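# Storing and caring for fabric in a small sewing room

These are notes I hand out to people who ask how I keep my fabric in order. They cover cotton mostly, some linen, and a little wool.

## Before it goes on the shelf

Wash new yardage the day you bring it home. If you leave it, you'll forget which pieces are done. I clip a small triangle off one corner of the selvage once a piece has been through the wash, and then I can tell at a glance.

- Zigzag or pink the cut ends first. A frayed end tangles with everything else in the load.
- Wash darks and reds alone the first time, in cool water. Keep going until the rinse water runs clear.
- Don't prewash precuts. Charm squares and strips come out as a wad of thread.
- Take the fabric out of the dryer slightly damp and press it right then. Fully dry cotton takes twice the steam.

Wool gets no machine washing at my house. I air it on the line for an afternoon, brush it, and fold it.

## Folding

Everything gets folded around the same ruler so the stacks match. Mine is a 6-inch quilting ruler. Fold the yardage selvage to selvage, then in half again, wrap it around the ruler, slide the ruler out, and fold the bundle in half. Fat quarters get folded in thirds and then in half.

Pieces over three yards go on cardboard bolts. Ask at the cutting counter; most shops throw the empty ones out. Cover the cardboard with a layer of muslin or acid-free tissue if the fabric is going to sit more than a year.

Refold the long-term pieces every spring. I do mine in May. Creases that stay in one place too long fade and weaken, and the line shows in a finished quilt top.

## Light and damp

A window does more harm than anything else in the room. I lost most of a blue stack to one summer of afternoon sun. Shelves should face away from the glass, or hang an old sheet over the front.

Keep fabric off basement floors and away from outside walls. Plastic bins are fine if the fabric goes in bone dry and you open the lids now and then. Bare wood shelves can leave yellow marks on white cotton. Seal the shelf or line it.

Cedar blocks are all right near wool as long as they don't touch it. Sand them lightly when the smell fades.

## Keeping track

I swore I wouldn't make a list, but I bought the same gray print three times. Hermine Hollenstein, who taught me to bind a quilt, uses index cards with a swatch stapled to each one. Her card box had 671 cards in it the last time she went through it, and she can put her hand on any piece in a minute.

I use a notebook, one line per fabric: width, yards, washed or not, shelf number. When I cut from a piece, I change the yardage right away in pencil. Doing it later doesn't work.

Scraps are sorted by size and not by color:

| Size | Where it goes |
|---|---|
| Under 2 inches | Stuffing for pincushions and pet beds |
| Strips, any length | Shoe box |
| Squares up to 5 inches | Cut to size and stacked |
| Bigger than that | Folded with the fat quarters |

When the shoe box won't close, it's time to make a string quilt. One full box gave me 34 string blocks, with a handful of strips left over.

## The cutting surface
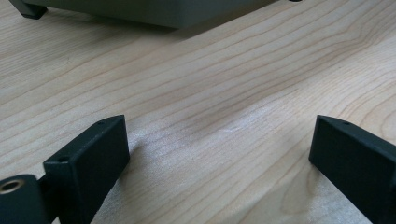 Cutting height matters more than people expect. If your back hurts after ten minutes, raise the table until the top is a few inches below your elbow. Bed risers work under most legs. Check that all four are seated before you lean on a ruler.

Store cutting mats flat, under a bed or behind a dresser standing dead straight. Keep them out of a parked car in summer. A mat that has warped a little can sometimes be saved by laying it in the sun on a warm floor with books on it, but I've only had that work once.

Change the rotary blade when it starts skipping threads. Save the dull one in its case for paper and mark it with a dot of nail polish. Close the cutter every time you set it down, even if you're picking it up again in two seconds.

To clean lint out of a mat, rub it with a white eraser, then wipe with cool water and a drop of dish soap. Hot water will curl it.

## Stains

- Blood from a needle prick: cold water right away, blotted with a scrap of white cotton.
- Machine oil: cover with cornstarch, wait an hour, brush off, then wash with dish soap.
- Blue washout marker: cold water only, and no iron until it's gone. Heat can set it.
- Rust from old pins: lemon juice and salt on white cotton. On prints, test a corner first.

Throw out the rusty pins.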